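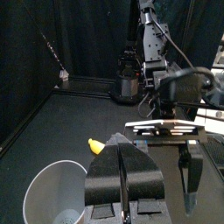
Jaltcombe Community Hall - Minutes of meeting held 17th July

Present: Tegwen Howells (chair), Rhodri Dafis, Geeta Bisht, Vichien Onsri
Apologies: Heiðrún Toft

1. June minutes accepted with one correction - the Hestlow booking was for the small room.

2. Roof. Last repaired in 2011. Jarman quoted for the north gutter only. Rhodri to get 2 more quotes for the whole side.

3. Hire rates. No change until the new year. Geeta abstained.

4. Newsletter. Nearly 1000 copies needed. Vichien to check the colour proofs.

Closed 8.40 pm.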